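Cans or bottles for a small get-together?

Floluvura Community Boards > Food and Groceries > Shopping

jatau_north
Posted in May, 4:10 pm
Having people over and I'm stuck on soda. Last time I bought all 2-liter bottles and half of it went flat on the counter. Thinking of doing cans this time, maybe with a few small bottles mixed in. There will be 13 of us. I walk to the store, so it all has to fit in a hand basket and then a bag. What do you all buy?

pantryshelf
4:32 pm
Cans. They stack, they chill fast, and a kid can finish one. Big bottles only make sense if you have a car and a crowd.

Tekle Weldu
4:51 pm
I'd go the other way. Small bottles have a cap, so people can put them down and come back. With cans you end up pouring half of them down the sink.
As for the basket, order matters more than people think. I put the cans in first, on their sides, then bring the bottles in upright next to them.

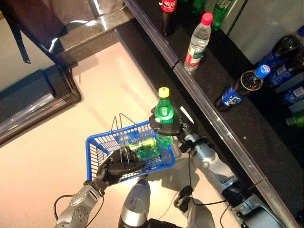 Then anything soft goes on last. Chips, bread, paper cups. If the bottles lean, I turn them so they rest against the side and don't roll over the cans. The plastic baskets with the two wire handles get hard on the fingers once there's real weight in them, so I stop at up to 700 steps' worth of carrying, which from the Berhe Street store gets me home.

pantryshelf
5:05 pm
Cans on their sides roll around. Stand them up and they stay put.

Tekle Weldu
5:11 pm
One can rolls. A full row doesn't.

oldmill_rd
5:40 pm
Stand them up at the register, lay them down in the bag. I bagged groceries at Traltinel for two summers and that's how we did it. Bottles go at the corners.
Also check the price per ounce on the shelf tag. At my store the small bottles cost a lot more than cans of the same soda.

jatau_north
6:15 pm
Good point on price, I hadn't looked. I think I'll get mostly cans and a few bottles for the people who sip. Does anyone bother with lemon-lime? I like it but I always have some left over.

pantryshelf
6:22 pm
Get it. Leftover lemon-lime keeps fine unopened – it's the opened cola that goes to waste at my place.

oldmill_rd
6:48 pm
Agree on lemon-lime. Don't forget ice.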